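Heinonen and Gredach Complete First Garment Handling Collection for the Plilen Learning System

Release covers 3000 teleoperated episodes recorded with children's and adult outerwear

TURNO, November — Heinonen, a developer of two-finger grippers and wrist sensing for light manipulation, and Gredach, an operator of garment sorting lines, today announced the completion of the first collection phase for Plilen, a learning system intended to handle clothing of unknown shape. The phase produced 3000 accepted episodes across 247 garments. A second phase is scheduled to start at the Turno site before the end of the winter.

Plilen is trained by imitation. An operator drives the arm through a task from a control station, and the system stores the wrist camera stream, joint positions, gripper opening and operator commands on a common clock. Each episode covers one task from first motion to release. The tasks in this phase were limited to grasping a garment by a named edge, turning it over, moving it to a marked area and bringing a fastener into view of the camera.

Outerwear was selected for the first phase at Gredach's request. Jackets and coats account for most of the manual rework on its lines. They combine smooth shell fabric with zippers, snaps, linings and hoods, and a grasp that holds on one of these often slips on the next. Earlier trials at Heinonen used towels and flat knitwear, and the resulting policies did not transfer well to garments with hardware.

"A towel has four corners and the model learns to look for corners," said Eero Hämäläinen, who leads data collection at Heinonen. "With a jacket we need it to find the placket, and the placket may be under a sleeve. We stopped laying the garments out for the operators after the first week. They are dropped in and recorded as they fall."

Collection was carried out in small enclosed cells. The wall coverings and floor panels were changed on a fixed rotation to keep the model from tying its behavior to one background, and patterned coverings were used as well as plain ones. Lighting was left as found in the building, including at the start of the morning shift, when the hall lamps are at half power.

Of the recorded material, 642 episodes were set aside and do not count toward the total. The most common grounds were a dropped frame in the wrist stream, a grasp made outside the named edge, and a pause long enough to suggest that the operator had lost sight of the target. Failed grasps followed by a recovery were kept and labeled as such — Plilen uses them to learn when to open the fingers and try again.
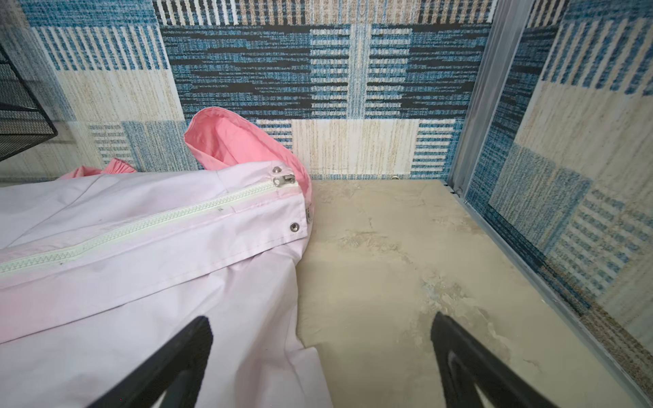
Labels were added in two passes. In the first, the operator entered the garment type and task at the control station. In the second, a reviewer marked the moment of contact, the part of the garment between the fingers and the moment of release. Where operator and reviewer disagreed on the garment part, the episode went to a third person. A subset of 220 episodes was labeled twice from the beginning and will serve as a reference for checking later batches.

"Our interest is in the fasteners," said Abdul-Rahman Kpodo, technical manager for intake at Gredach. "If the arm can present a zipper to the inspection station the right way up, the rest of the line can stay as it is. We are not asking it to fold anything yet."

The second phase will add trousers and padded vests, and will introduce a revised fingertip with a thinner leading edge. Heinonen will repeat part of the outerwear set with the new fingertip so that the two can be compared on the same garments. Recording will also be extended to Saturday shifts.

The accepted episodes will be used within the Plilen project. The partners intend to publish the labeling guide and the file format separately once the second phase is under way.

Technical inquiries may be directed to the Heinonen data collection office in Turno. Inquiries about line integration are handled by Gredach.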